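Shopping for grippers with somebody else's money (part two)

So the budget meeting finally happened, on Thursday, and I went in with my spreadsheet and came out with a smaller spreadsheet.
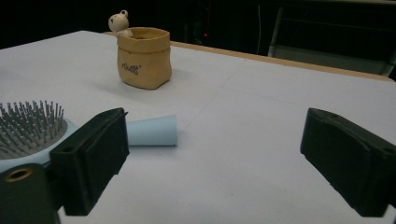
If you missed the last post, I'm trying to put together a shopping list for a second hand-held gripper setup, plus enough spare parts to keep both of them going through the fall. Kuo-hua Yu signs off on anything over 200 dollars, and he had questions. Good ones, mostly! He wanted to know why the fingers were on the list at all when we have a printer sitting right there in the next room.

Fair. The fingers are printed, and the plastic in them costs next to nothing. What I'd forgotten to put in (and this is embarrassing for someone who does spreadsheets for fun) was the hardware that goes with them. Threaded inserts, screws, the tip for the soldering iron that you use to press the inserts in. I'd written "misc" and left it blank. He circled it. Twice.

I went back and priced everything properly. The full second kit, with printed parts done in house, the camera, the mount, the cables and a padded case, came to $1,043. That's before shipping, and Murnska charges shipping per box, so if the mount and the case go out separately you pay twice. I've emailed them. They're usually nice about combining orders if you ask before it's packed.

Then there's the part of the budget I enjoy, the everyday objects. I asked for 30 dollars a month and I think people pictured me buying toys. But you do need ordinary stuff to pick up and put down: brushes, little pots, figurines, whatever people have at home. Hairbrushes are a great buy, by the way. You get a smooth handle at one end and a head full of pins at the other, so one cheap item gives you two quite different things to grab. Small ceramics are good too, except you should budget for breaking them, and I hadn't. I've now got a line that just says "breakage" and Kuo-hua didn't even blink at it.

Shu-fen Chou thinks we should skip buying objects completely and borrow from everyone's kitchens and bathrooms. I like this in theory. In practice I do not want to be the person who tells a coworker what became of their grandmother's sugar bowl.

Where I caved: the Skondik tabletop. It's lovely, it's the right height, and it's way too much for a flat surface. The plain white one we've got can stay another year. I also dropped the fancy case to the basic one and cut the spare finger sets from six to four, figuring we can print more if we chew through those.

Where I didn't cave: a spare camera cable. I will fight anyone on this. One bad cable in July cost us most of an afternoon, and I spent half of it blaming the software.

Next up is working out whether Zarnden's extended warranty is worth it. I'm leaning no, but the form is 17 pages long and I'm only on the fourth.

Recent posts
What I put in the parts drawer
Shopping for grippers with somebody else's money (part one)
Lui or Zarnden? Reading the small print
My label maker, a love story

3 comments

Pui-shan Hsieh
Buy double the inserts you think you need. They roll under things and they're gone forever.

Darragh Ó Ceallaigh
Did Murnska ever get back to you on the shipping? We got stung for two boxes on our last order and I didn't think to ask.

Po-yen Cheng
With you on the spare cable. Get a longer one while you're at it, ours was too short as soon as we moved the table.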